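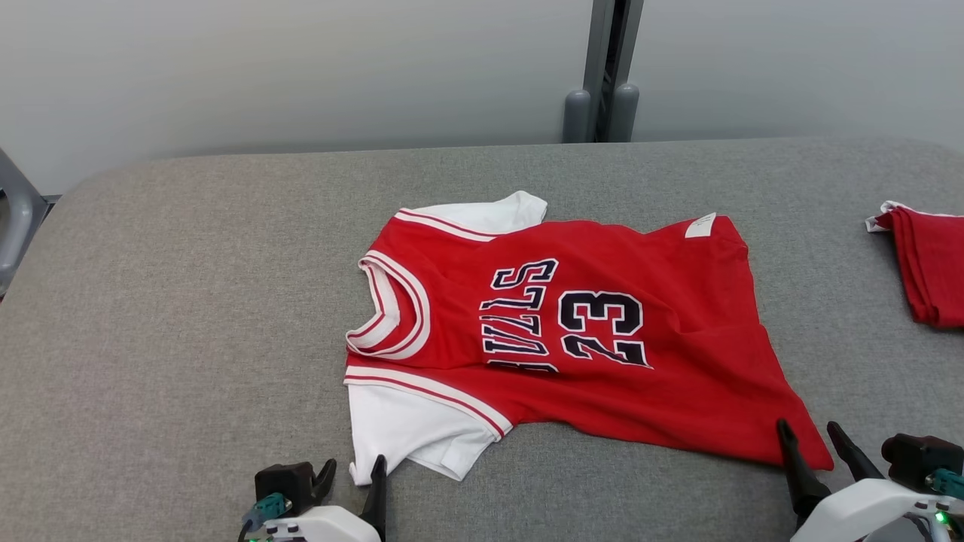

Week two with the Stornmont folding kit and I'm having way too much fun. Short thread, mostly for people who asked if it's worth the desk space.

The kit is two grippers, a wrist camera for each, and the Hirneo software that ties them together. Mingxuan Lu and I had it bolted up in an afternoon, with one very long pause to find a hex key.

Jerseys are my favorite test. Slick fabric, contrast trim, big printed numbers, sleeves a different color from the body – everything a plain towel lets you ignore!

We recorded 200 demos on shirts and shorts. Then 18 test runs on a jersey, and 10 ended in a fold I'd put in a drawer. I was hoping for half, so I'm thrilled.

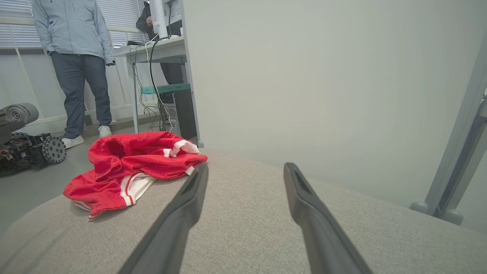 The wrist view is what sold me. When the overhead camera loses a hem under a fold, you can usually still find it from down there (Ronja Torvik called this on day one and has been very gracious).

Gripes: the manual skips wrist camera calibration completely, and the fingers struggle with thin hems. Setup for a new garment takes about 17 minutes, mostly menus.

Support has been great though. Hefin Mostyn over there answered my calibration question with a sketch!

Hoodies next. Drawstrings scare me a little – send tips if you have them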